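Ludoteca Stistow: renovación del fondo de juegos de construcción

20 de abril de 2023

La Ludoteca Stistow informa a las familias socias y a los centros colaboradores de que ha finalizado la revisión anual del fondo de construcción, que comprende los bloques, cubos y piezas de apilar destinados al préstamo y al uso en sala. La revisión se inició en marzo y ha estado coordinada por Orvokki Hyvönen, con el apoyo de Niilo Saarela en las tareas de inventario.

Se han examinado 700 piezas. De ellas, 570 vuelven a estar disponibles sin modificación alguna, 70 se han retirado de forma definitiva por presentar aristas dañadas y las restantes permanecen en reparación. Las cajas Moltus, que eran las más solicitadas, se han reordenado por tamaños y llevan una ficha nueva en el interior de la tapa. Rogamos que dicha ficha no se extraiga de la caja durante el préstamo.

Junto al fondo habitual se incorpora este trimestre la serie Ludiditz de cubos pequeños en tonos pastel. La serie se ha adquirido con cargo a la partida de material de sala y, por el momento, no podrá llevarse a domicilio. Su utilización está prevista en las mesas, en grupos reducidos y con un número deliberadamente corto de piezas. La experiencia del curso anterior mostró que, ante una caja completa, los participantes más jóvenes dedicaban buena parte de la sesión a vaciarla y volver a llenarla. Con dos cubos de un mismo color y uno distinto pueden proponerse ya ejercicios de emparejar, separar, alinear y apilar, y queda superficie libre suficiente para que cada pieza se desplace sin tropezar con las demás.
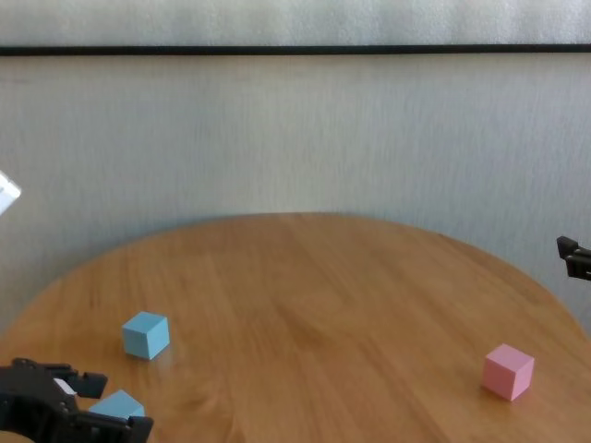
Elsa Lappalainen nos escribe que tres cubos le parecen pocos para una tarde entera, y que en su casa el juego no empieza de verdad hasta que hay bloques bastantes para levantar una torre y derribarla. Pregunta, además, si los tonos claros no se confundirán entre sí cuando baja la luz, y solicita que se mantenga al menos una caja grande a disposición de quienes prefieran construir en el suelo.

Agradecemos la observación. La caja grande de la serie Kinnunen, con 182 piezas, continuará en la alfombra del fondo y podrá utilizarse durante todo el horario de apertura. En cuanto a los colores, el azul claro y el rosa se distinguen bien en las condiciones normales de la sala – las mesas próximas a la ventana son las más adecuadas – y se ha pedido al personal que encienda la iluminación auxiliar en las sesiones de última hora.

Se recuerdan asimismo las normas de uso de las mesas redondas de madera. Las piezas deben apoyarse, nunca arrastrarse con presión, ya que el acabado se raya con facilidad. No se permite colocar sobre ellas vasos, pinturas ni plastilina. Al terminar, los cubos se depositarán en la bandeja de devolución y no en las cajas, a fin de que puedan limpiarse antes de su siguiente uso.

Las sesiones de iniciación serán dirigidas por Gediminas Vanags y tendrán una duración de cuarenta y cinco minutos. La inscripción se efectuará en el mostrador, por orden de llegada, y cada familia podrá reservar una sola plaza por sesión. Los centros colaboradores que deseen asistir en grupo deberán dirigirse previamente a Sointu Rissanen, responsable de reservas, e indicar la edad de los participantes y el número de acompañantes adultos.

Las piezas sueltas que aparezcan en los domicilios, aunque correspondan a préstamos de años anteriores, pueden entregarse en cualquier momento y sin recargo.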